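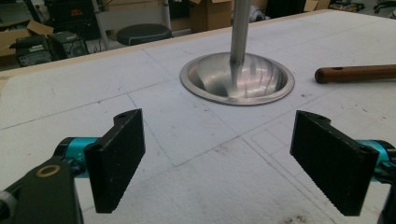
Takov post bowl, polished stainless steel, on a white work surface marked out in pencil.

Takov Post Bowl
Bench-mounted bowl with center post
Manufacturer: Steiner
Supplied by: Prukmont

Overview

The Takov is a deep stainless steel bowl with a wide flat rim and a vertical metal post rising through the center. It is intended for assembly benches, model shops and craft tables where small hardware has to stay within reach of the whole work surface. The conical interior moves loose items down toward the foot of the post. The post carries whatever is fitted above the bench – usually a task light, a small shelf or a tool ring – and uses no table area outside the bowl itself.

The bowl and post are sold as a set. Fittings for the post are sold separately.

Bowl

The rim measures 300 mm across the outside edge. It is flat over its full width and has a rolled outer edge on the underside. The interior is polished and has no seam between rim and cone. Polished steel shows water marks and fingerprints under direct overhead light; a brushed version is available to order for shops where this is a concern. The two versions have the same dimensions and use the same mounting parts.

Post

The post is a smooth cylindrical tube, 33 mm in outside diameter. It is supplied uncut and can be shortened from the lower end with a standard tube cutter. Deburr the cut before assembly. The upper end is closed with a push-in cap, which is removed when a fitting is installed. Clamps made for larger tubing should not be packed out with tape or rubber strip.

A locking collar below the bowl holds the post upright. The collar must be reachable from underneath after installation, so check for drawers, rails and cable trays before choosing a position.

Mounting

Two mounting methods are possible.

Recessed: the cone drops through a round opening in the work surface and the rim rests on top. The cutting template in the box gives the opening size.

Surface: the bowl stands on a support ring placed on the bench, and only the post passes through the top. The rim sits higher in this arrangement and long stock cannot be slid across it. Use it on rented benches or tops that should not be cut wide open.

Marking out

Mark the full layout before cutting. Ursina Eder, who wrote the installation sheet, recommends drawing the work panels first, then the diagonals, and taking the bowl center from the point where the diagonals cross. Bowls placed from one edge only tend to end up off center by the time the panels are drawn.

On a matte white top, light pencil is sufficient and can be removed with a soft eraser. Felt-tip pen bleeds into foam-faced board and should be avoided. Foam-faced board may be used as a trial top or as a replaceable covering, but it does not support a loaded post. Fit a solid panel beneath it and tighten the collar against that panel.

Care

Wipe the bowl with a damp cloth and dry it. For adhesive residue, use mineral spirits on a rag and rinse afterward. Steel wool and chlorine cleaners will damage the polish. Dust and pencil shavings collect at the foot of the post and are most easily removed with a narrow brush attachment.

Check the collar after the first week of use and again whenever a fitting is changed.

In the box

Bowl, post with cap, locking collar, support ring, rim gasket, cutting template, hex key, installation sheet.

Fittings for the post

Tool ring, open or slotted
Half shelf
Lamp arm adapter
Cable clip set, pack of 5
Blank cap, steel

Questions from customers

Can the post be removed and the bowl kept in place?
Yes. Release the collar, draw the post out from above and close the opening with the blank cap.

Does the bowl hold liquids?
No. The post opening is not sealed. The rim gasket only keeps dust and splashes out of the table cutout.

Can two bowls be mounted on one top?
Yes, provided the collars do not share a crossbar. Fadime Yazıcı in the Kundville showroom can check a drawing before the top is cut.

Warranty and ordering

The bowl and post are covered for five years against defects in material and welds. Surface scratches and cut posts are excluded. The brushed version is made in batches, and the next batch ships in December. Orders for it go to Cledwyn Prydderch at the Kundville office; please state the mounting method and the thickness of the bench top.

Page revised October 19, 2019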